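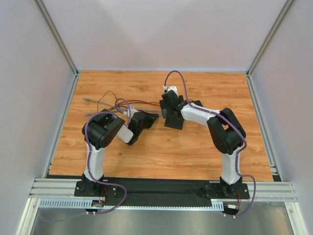
Re: [choir-library] Sorting the sheet music before the move

From: Hamdia Admasu
To: choir-library list
Date: 2025-06-16

Replies are below each point.

> We have to be out of the old music room by the end of the
> summer and the new cupboard is smaller. Before I start packing
> I would like to know how other choirs file their octavos.
> Ours are alphabetical by composer, but the last librarian
> filed the Christmas pieces separately and the folk songs
> separately again, and I keep finding the same title in two
> places.

We had the same trouble. Our library was alphabetical by composer when I took it over, with five exceptions, and each exception had been somebody's good idea. Anonymous and traditional pieces were under the arranger in one drawer and under "Trad." in another.

What we do now is number everything. Each title gets the next free number when it comes in, the number goes on the box and on every copy, and the boxes stand on the shelf in number order. The shelf order means nothing at all. If you want to know what we own for women's voices, or for Advent, you look in the list and sort it. New music goes at the end, so you never have to shift three shelves to fit in another Björklund.

We are at 1149 now. A fair number of those are titles we will never sing again, but that is a separate argument.

> How long did the renumbering take you?

Longer than I said it would. I started in April and did two evenings a week, and it was the better part of a year before the last box was back on the shelf. Writing the number on the copies is the slow part. I used a soft pencil, top right corner of the front cover, and I would do that again. One of our altos lent me a numbering stamp and it bled through the thinner covers, so I gave it back after the first box.

You can do it in pieces. As long as the unnumbered boxes are kept at one end in their old order, people can still find things in the meantime.

> Boxes or envelopes? The envelopes are cheaper but ours are
> splitting.

Boxes, if you have the shelf depth. Measure first. Octavo boxes are sold in several widths, and we bought the wide ones because they looked like better value. They are half empty for most titles and the copies slump and curl at the bottom. The narrow ones hold our usual set of 29 copies standing upright with a little room to spare. For the few pieces where we have more than that, we use two narrow boxes marked A and B.

For things where you own 12 copies or fewer, envelopes are fine. Get the kind with a gusset, and store them on their long edge with the opening up. Ours split when they were stored flat in a pile and someone pulled from the middle.

> What do you put in the catalog? I was going to use the
> spreadsheet we have and add a column for the new number.

That will do. Our columns are number, title, composer, arranger, voicing, accompaniment, language, season, publisher, publisher's edition number, copies owned, copies missing, and date last sung. The edition number is the one I would not leave out. We once ordered ten more copies of the Brundesier Kyrie and got a different edition, with other page numbers and the tenor line moved to the bass clef. They are still in box 2, in a separate folder with a note on the front.

Keep arranger and composer apart even when you are in a hurry. And put the title in as printed, with the first line in a notes column if people know the piece by that. Half our members call "Mistasska" by its opening words and could not tell you the title on the cover.

> Do you throw out photocopies?

Yes, all of them, unless there is a letter of permission from the publisher, in which case the letter goes in the box with the copies. We found a whole set of the Brandon carols that was photocopies apart from one original. We recycled the copies, checked that the set was still in print, and put it on the list to buy.

Check for permanently out of print pieces before you weed anything. If you have a clean set of something that can't be bought any more, another choir on this list may want to borrow it -- I have had two good loans that way.

One other thing about the new cupboard. Look at which wall it stands against. Ours was on an outside wall for one winter, and the bottom shelf got damp enough that the staples rusted. We moved it and put the bottom shelf up on blocks.

I can send you our spreadsheet with the entries taken out if you want the column headings and the voicing codes. Write to me off list with the address you want it sent to.

Hamdia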